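4.2 Liners, bins and the lounge corners

Most of what follows comes out of the walk-rounds at Nestaswood, with Nunda as the comparison floor. Methods as in section 3. Same log sheet, same 23 bins, same order of visits. The kitchen bins were dealt with in 4.1 and are left out here except where the liner sizes overlap.

The lounge corners were an afterthought in the original plan. They shouldn't have been. Small bins beside soft chairs fill in a different way from desk bins — fewer items, bulkier ones. Coffee cups, muffin papers, tissues, the odd banana peel. Very little paper. At desks the paper does a lot of quiet work, it holds the liner down and soaks up drips. In a lounge bin there's nothing to do that, so the liner rides up, folds inward, and the next cup goes down between plastic and bin wall. We logged this as a "slip". Slips were the most common fault in the lounge set on both floors, and the one the cleaning staff complained of most in the comment column.

Liner size is most of the story. Both buildings order through Mudevura, who supply two sizes: a small one meant for washroom bins and a tall one meant for kitchens. Neither suits a low bin. The small liner barely turns over the rim and pops off as soon as something heavy lands in it. The tall one turns over fine but leaves a great deal of spare plastic, which has to go somewhere. What people do with the spare varies a lot, more then we expected. Three habits showed up on the sheets:

Knotting. A twist of the spare plastic tied at one side, outside the rim. Tight fit, slow to do, slow to undo. Some cleaners tear the knot and bin the liner half full.

Tucking. Spare pushed down between bin and liner. Quick. Looks tidy for a morning. Comes loose.

Leaving it. Spare plastic hangs down the outside to the carpet. Catches on shoes and chair legs. Also catches on the vacuum head, which was mentioned repeatedly at Nunda.

Knotting gave the fewest slips. But see the time figures: a knotted liner took 30 seconds to fit on a good day, and the round is already tight. A cleaner with 23 bins and a fixed finish time will not knot all of them. Nor should the schedule assume it.

Opening the bag is the other slow step and it was not on our sheet at first. We added it from the second week. Thin film liners come off the roll flat, with the two sides clinging, and the open end is hard to tell from the sealed one. Staff rub the edge between finger and thumb, blow on it, shake it out. Gloves make it worse. Once a liner is open and full of air it goes in easily enough, but on a low bin the cleaner is bent nearly double, or kneeling, with an armchair in the way on one side and a wall on the other. Several fitted the liner at waist height with the bin lifted up, then set the whole thing down. Sensible, and easier on the back. It does mean a free hand for the bin, and nowhere to put the roll but the chair.

Position matters too. A bin on open carpet can be reached from any side. A bin tucked in a corner with a tub chair can only be reached from the front, and the far part of the rim gets done by feel. Slips in corner bins started at the wall side more often than not. We had not coded for side in the first week so this is a note only, not a result.

Figure 7. Fitting a tall blue liner at a low round bin, lounge corner, carpeted floor.

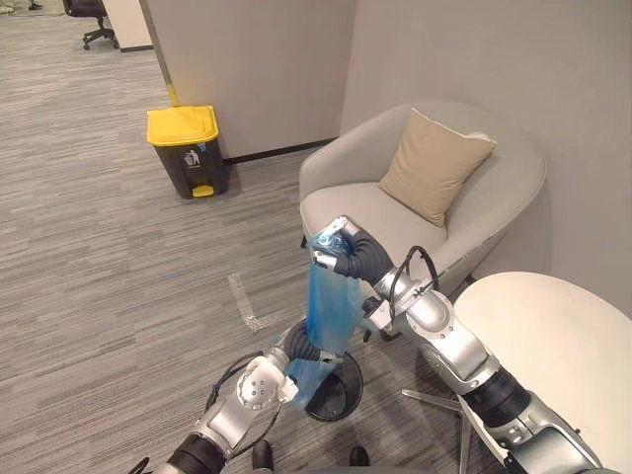 The wall-side problem could be fixed by moving the bin out a hand's width before lining it and putting it back after. We suggested this at Nestaswood partway through. Take-up was patchy. Where it was done the comment column went quiet, which we take as a good sign but can't put a number to.

Colour got more comment than we had planned for. The supply cupboard at Nunda keeps blue for general rubbish and clear for recycling, but the lounge bins are unlabelled and users put everything in. With a sheer liner you can see what's in the bag when it's lifted out, so the cleaner at least knows whether it is wet waste before it goes on the trolley. Black bags hide that. Two of the people who fill in our sheets asked for the sheer kind to be kept, what ever else changes.

On cost there is not much to say. A carton holds 600 liners and lasts longer if they are changed only when soiled, which is the written rule on both floors and is not followed on either. Most lounge liners came out with little in them. Changing daily is habit, and also pride — a fresh liner makes a corner look looked after. The Sandberg checklist, used for the monthly inspections, scores "liner fresh and neat" as one item, so a clean but reused liner with a loose edge loses the mark. That pushes people toward waste. We come back to the checklist in section 5.

Limits. One season, two floors, one supplier. Bins differ slightly in depth between buildings and we did not measure them all. Slip counts rely on whoever did the round noticing the slip, and a busy round notices less. Fitting times were taken by stopwatch from the doorway and include some chat.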